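Home Files Versions Discussion Contributors

# Dimelside Kitchen Words

A dataset of everyday kitchen talk, collected from family recipe notebooks and typed up line by line. If you like the way people write when they think only their own relatives will ever read it, you are in for a treat!

## What is in it

The set holds 1686 recipe entries from 17 household notebooks, all written in English by people living in and near Dimelside. Each entry is one recipe as the writer put it down, with the spelling, the crossings-out and the notes in the margin kept. "Cook till it smells like Sunday" is a full instruction in one of them, and it is my favorite line in the whole collection.

Files:

- `entries.csv` – one row per recipe
- `margins.csv` – the notes written beside or under a recipe, linked by `entry_id`
- `measures.csv` – every home measure we found, such as "a teacup", "the blue spoon" or "butter as big as an egg"
- `docs/` – typing rules and the change log

## Fields in entries.csv

| Field | Meaning |
|---|---|
| entry_id | Number of the recipe, unique across the set |
| notebook | Letter code for the notebook |
| title | Title as written, empty if there was none |
| body | Full text of the recipe |
| hand | Code for the handwriting, because many notebooks passed through several people |
| vague | Yes if at least one amount or time is left open |

The `vague` field is the one I would point you to first. Recipe sites have trained us to expect grams and minutes, and these notebooks hardly bother. "Enough flour" shows up so often that Kha Tôn gave it its own code in the measures file. There is also "not too much milk" – which is wonderful, and completely useless to a computer, and so worth studying.

## How the text was typed

Two people typed every entry separately, then we compared the versions. Where they disagreed, Diễm Ninh went back to the page and made the call. Unclear words are marked `[?]` and missing corners of pages are marked `[torn]`. We did not fix spelling. "Brocoly" stays "brocoly", and "simmer" has more forms than I thought a six-letter word could hold.

Old brand names were left in when the writer used them as the name of an ingredient. Names of relatives were swapped for a plain tag, so "Aunt [NAME]'s plum cake" is how that title appears. Phone numbers, of which there were plenty on the inside covers, were dropped.

Place words turned out to be a real pleasure to go through. Writers tell you where to stand, where to look and where to leave things: "top shelf at the back", "under the window", "the counter by the wall". We tagged these as `loc` in the body text, and they make a nice small set for anyone working on how people talk about rooms they know by heart.

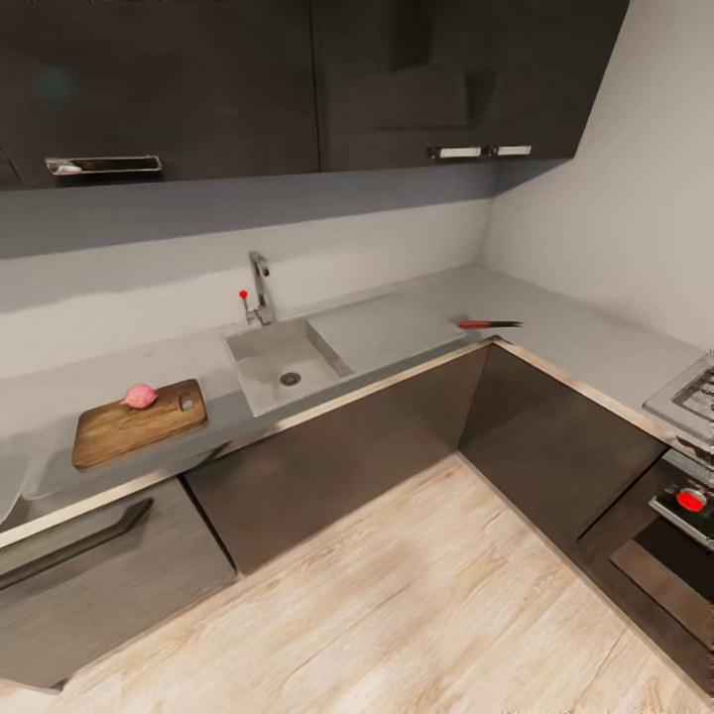 Kha Tôn thinks the `loc` tags should have been split, with one tag for storing and another for working, and argued in the issue thread that "put it up" and "set it down on the side" are doing quite different jobs. It's a good point, and the split is planned for the next version. For now, if you need it, the verb just before the tag gets you most of the way.

## Known problems

- Notebook F and notebook K share a writer. The `hand` code is the same in both, so please keep them together when you make a test split.
- Baking is heavily over-represented. Nobody seems to have felt the need to write down how to make soup.
- In 16 entries the last lines are missing. They are flagged in `body` with `[ends]`.
- The `vague` label is a judgment call. "Bake until done" counts as vague, "bake until brown" does not, and we had a long and happy argument over "bake until right".

## Good uses

Spelling variation, home measures, instructions that leave things out, and how a recipe changes as it gets copied from one hand to the next. There are 3 recipes that appear in four different notebooks each, and reading the ginger loaf side by side in all of its versions is a joy (the raisins come, go and come back as dates).

Please don't use the set to guess anything about the families. Also, don't treat the recipes as tested. I made the pickle from notebook C in July and would ask you not to.

## Loading

```
import pandas as pd
entries = pd.read_csv("entries.csv")
margins = pd.read_csv("margins.csv")
both = entries.merge(margins, on="entry_id", how="left")
```

All files are UTF-8. Line breaks inside a recipe are stored as `\n`, so check your reader settings if the rows look too many.

## Version

Current release: 30 October 2026. The change log in `docs/` lists each corrected entry. If you spot a misread word, open an issue with the `entry_id` and your reading – we love getting these.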